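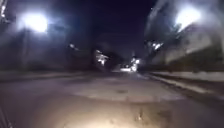

야간 도로 주행 중 로봇 시점의 영상. 전조등이 노면 앞쪽을 비추고 있다.

야간 자율주행 로봇 공개 시연회 참관인 및 현장 평가 참가자 모집 공고

Worham 이동로봇연구소는 Jiltix 야간주행 사업의 일환으로 오는 9월 공개 시연회를 개최하며, 시연을 참관하고 평가에 참여할 주민과 관련 분야 종사자를 아래와 같이 모집합니다. 관심 있는 분들의 많은 신청을 바랍니다.

공고일: 11/04/2019
공고 기관: Worham 이동로봇연구소 대외협력실
공동 주관: Partington 기술진흥재단
시연 장소: Zuklow 지구 시연 도로 및 연구소 본관 강의실

1. 모집 취지

Jiltix 사업은 가로등이 있는 생활도로에서 소형 주행로봇이 야간에 안정적으로 이동하는 기술을 개발하는 것을 목적으로 합니다. 사업단은 그동안 내부 시험을 중심으로 연구를 진행하여 왔으며, 올해부터는 도로를 실제로 이용하는 주민과 현장 종사자의 의견을 개발 과정에 반영하기로 하였습니다.

이번 시연회는 완성된 제품을 선보이는 행사가 아닙니다. 참가자는 개발 단계에 있는 로봇의 주행을 가까이에서 지켜보고, 보행자로서 느낀 점을 정해진 양식에 따라 기록하게 됩니다. 기록된 의견은 주행 속도, 전조등의 밝기와 각도, 정지 및 양보 동작의 기준을 조정하는 데 쓰입니다.

2. 모집 분야 및 대상

가. 주민 참관인
Zuklow 지구에 거주하거나 해당 지구에 직장을 둔 만 19세 이상인 분. 로봇이나 자동화에 관한 사전 지식은 요구하지 않습니다. 야간에 시연 도로를 걸어서 이용한 경험이 있는 분을 우선 선정합니다.

나. 현장 평가 참가자
도로 관리, 조명, 물류, 보행 안전, 교육 분야에서 일하고 있거나 일한 경력이 있는 분. 거주지 제한은 없습니다. 시연 후 진행되는 면담에 빠짐없이 참석할 수 있어야 합니다.

다. 학생 참관인
대학 또는 대학원에서 기계, 전자, 컴퓨터, 도시계획 및 이에 준하는 분야를 전공하고 있는 재학생. 휴학생도 신청할 수 있으며, 신청 시 학적을 확인할 수 있는 서류를 제출하여야 합니다.

두 분야 이상에 중복하여 신청할 수 없습니다. 중복 신청이 확인된 경우 먼저 접수된 신청만 유효한 것으로 처리합니다.

3. 모집 인원

시연은 회차별로 운영하며, 한 회차의 정원은 14명입니다. 분야별 인원은 신청 현황에 따라 사업단이 배분합니다. 정원에 미달하는 회차는 다른 회차와 통합할 수 있고, 이 경우 해당 참가자에게 개별 통보합니다.

4. 시연 도로 안내

시연 도로는 한쪽에 건물과 연석을 둔 보도가 이어지고, 다른 한쪽에 나무와 낮은 구조물이 있는 포장도로입니다. 시연에 사용하는 구간의 길이는 176미터이며, 참관 구역은 건물 쪽 보도에 설치합니다.

노면은 오래 사용되어 고르지 않은 부분이 있습니다. 포장을 보수한 자리와 색이 다른 자리가 섞여 있고, 밝은 조명이 한곳에 모여 있어 지점에 따라 명암의 차이가 큽니다. 사업단은 이러한 조건을 그대로 둔 채 시연을 진행할 예정입니다. 카메라로 주변을 인식하는 로봇에는 강한 가로등 불빛과 어두운 수목 그늘이 번갈아 나타나는 도로가 까다로운 환경에 속하며, 이번 사업의 주요 연구 과제도 여기에 있습니다.

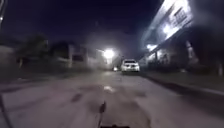 로봇 전방 영상. 가로등 아래 길 오른쪽에 흰색 승용차가 있으며, 화면 아래에 로봇 차체의 일부가 보인다.

시연 시간에는 안내 인력이 구간 양 끝에 배치되어 차량과 보행자의 통행을 안내합니다. 도로변에 차량이 있는 상황도 평가 항목에 포함되어 있으므로, 일부 회차에서는 사업단 차량을 길 가장자리에 세워 두고 로봇이 이를 비켜 가는 과정을 시연합니다.

5. 프로그램 구성

전체 일정은 회차당 2시간이며, 다음 순서로 진행합니다.

등록 및 안전 교육
본관 강의실에서 참가 확인을 마친 뒤 현장 안전 수칙을 교육합니다. 반사 조끼와 기록판을 지급합니다. 안전 교육을 받지 않은 분은 참관 구역에 입장할 수 없습니다.

사업 소개
연구진이 로봇의 구조와 주행 방식, 비상정지 절차를 설명합니다. 강의실에 전시된 차체를 직접 살펴볼 수 있습니다. 전원이 연결된 부품에는 손을 대지 않도록 하여 주십시오.

주행 시연
시연 도로로 이동하여 로봇의 주행을 참관합니다. 로봇은 구간을 왕복하며, 첫 번째 주행에서는 연구진이 원격으로 조작하고 이후 주행에서는 자율주행으로 전환합니다. 참가자는 참관 구역 안에서 자유롭게 위치를 옮길 수 있습니다. 로봇이 보낸 전방 영상은 참관 구역의 모니터로도 제공합니다. 주행 중의 영상은 속도와 조도에 따라 흐리게 보일 수 있으며, 현장에서 눈으로 본 모습과 영상을 비교하는 항목이 기록지에 들어 있습니다.

보행자 체험
희망자에 한하여 진행합니다. 참가자가 보도를 걷는 동안 로봇이 차도에서 같은 방향 또는 반대 방향으로 지나갑니다. 안전 요원이 동행하고, 참가자는 언제든지 체험을 중단할 수 있습니다. 체험에 참여하지 않아도 불이익은 없습니다.

의견 기록 및 면담
강의실로 돌아와 기록지를 작성합니다. 현장 평가 참가자는 이어서 소규모 면담에 참석하며, 면담 내용은 동의를 받아 녹음합니다. 주민 참관인과 학생 참관인의 면담 참석은 선택 사항입니다.

6. 신청 방법

연구소 누리집에 게시된 신청서를 작성하여 전자우편으로 제출하거나 대외협력실에 방문하여 제출하시기 바랍니다. 전화 신청은 받지 않습니다.

신청서에는 다음 사항을 기재하여야 합니다.
- 성명, 연락처, 신청 분야
- 희망 회차(제2희망까지)
- 신청 동기
- 보행 보조기구 사용 여부 등 현장 지원이 필요한 사항

현장 평가 참가자는 본인의 업무 경험과 야간 도로 환경에 대한 의견을 담은 소견서를 함께 제출하여야 합니다. 소견서의 분량은 공백을 포함하여 2000자 이내로 하며, 분량을 초과한 부분은 심사에서 읽지 않습니다. 주민 참관인은 거주 또는 재직 사실을 확인할 수 있는 서류의 사본을 첨부하여 주십시오.

접수 마감일과 회차별 일정은 누리집의 신청 안내란에 게시합니다. 마감 이후에 도착한 신청서는 접수하지 않으며, 제출된 서류는 반환하지 않습니다.

7. 선정 및 통보

주민 참관인과 학생 참관인은 자격 요건을 확인한 후 접수 순서와 회차별 인원을 고려하여 선정합니다. 현장 평가 참가자는 소견서를 심사하여 선정하며, 특정 분야에 인원이 편중되지 않도록 조정할 수 있습니다.

결과는 신청서에 기재한 전자우편으로 개별 통보합니다. 선정된 분은 통보를 받은 후 안내된 기한까지 참가 의사를 회신하여야 하고, 기한 내에 회신이 없으면 예비 순위자에게 기회가 돌아갑니다. 심사 점수와 순위는 공개하지 않습니다.

8. 참가자 지원

참가비는 없습니다. 현장 평가 참가자에게는 Partington 기술진흥재단의 기준에 따라 소정의 평가 수당을 지급하며, 모든 참가자에게 음료와 간단한 식사를 제공합니다. 교통비는 별도로 지급하지 않으나, 시연 종료 후 본관에서 인근 대중교통 정류장까지 셔틀 차량을 운행합니다.

학생 참관인이 희망하는 경우 참가 확인서를 발급합니다. 행사 중 발생할 수 있는 사고에 대비하여 참가자 전원을 대상으로 단체보험에 가입합니다. 수어 통역이 필요한 분은 신청서에 표시하여 주시기 바랍니다.

9. 참가자 유의사항

가. 시연은 일몰 후에 진행합니다. 야외에 머무는 시간이 있으므로 겉옷을 준비하고, 굽이 낮고 미끄럽지 않은 신발을 착용하여 주십시오.

나. 참관 구역을 벗어나 차도로 내려가는 행위를 금합니다. 로봇이 정지해 있더라도 안전 요원의 안내 없이 접근할 수 없습니다.

다. 주행 시연 중에는 손전등, 휴대전화 조명, 카메라 플래시를 사용할 수 없습니다. 추가 조명은 로봇의 카메라에 영향을 주어 평가 결과를 왜곡할 수 있습니다.

라. 개인 촬영은 강의실의 지정된 장소에서만 허용합니다. 시연 도로에서의 촬영이 필요한 언론 및 기관은 대외협력실과 사전에 협의하시기 바랍니다.

마. 반려동물 동반과 음주 상태에서의 참가는 허용하지 않습니다.

바. 안전 요원의 지시에 따르지 않는 참가자에 대해서는 퇴장을 요청할 수 있으며, 이 경우 평가 수당은 지급하지 않습니다.

10. 우천 시 운영

비가 내리거나 바람이 강한 경우 해당 회차를 연기할 수 있습니다. 연기 여부는 당일 오후에 문자메시지로 알려 드립니다. 연기된 일정에 참석하기 어려운 분은 다른 회차로 변경을 신청할 수 있으나, 잔여 인원에 따라 변경이 제한될 수 있습니다. 시작 후에 비가 내리면 주행 시연을 중단하고 강의실에서 녹화 영상을 보며 나머지 순서를 진행합니다.

11. 개인정보 및 영상 자료의 처리

신청서에 기재된 개인정보는 참가자 선정, 연락, 보험 가입, 수당 지급의 목적으로만 이용하고 사업 종료 후 파기합니다. 로봇에 장착된 카메라는 시연 중 전방을 촬영하며, 촬영된 영상에는 참가자나 통행인이 포함될 수 있습니다. 사업단은 얼굴과 차량 번호를 식별할 수 없도록 처리한 뒤 영상을 연구에 사용합니다.

영상 촬영에 동의하지 않는 분은 강의실에서 모니터로 시연을 참관할 수 있습니다. 이미 촬영된 영상에서 본인이 나온 부분의 삭제를 원하는 분은 대외협력실에 서면으로 요청하시기 바랍니다.

12. 인근 주민 협조 요청

시연이 진행되는 동안 해당 구간의 차량 통행이 일시적으로 통제될 수 있습니다. 거주자 차량과 긴급 차량은 안내 인력의 유도에 따라 통행할 수 있습니다. 로봇은 경고음을 내지 않고 주행하며, 비상정지 시에만 짧은 신호음이 울립니다. 주행과 관련하여 불편 사항이 있는 경우 현장의 안내 인력 또는 대외협력실로 알려 주시기 바랍니다.

13. 기타

본 공고의 내용은 기관 사정에 따라 변경될 수 있으며, 변경 사항은 누리집에 게시합니다. 제출 서류에 허위 사실이 있는 것으로 밝혀지면 선정을 취소합니다. 시연회의 평가 결과는 참가자의 신원이 드러나지 않는 형태로 정리하여 사업 보고서에 수록하고, 참가자에게는 요약본을 전자우편으로 보내 드립니다.

문의: Worham 이동로봇연구소 대외협력실(본관 1층, 평일 근무시간 내)

Worham 이동로봇연구소장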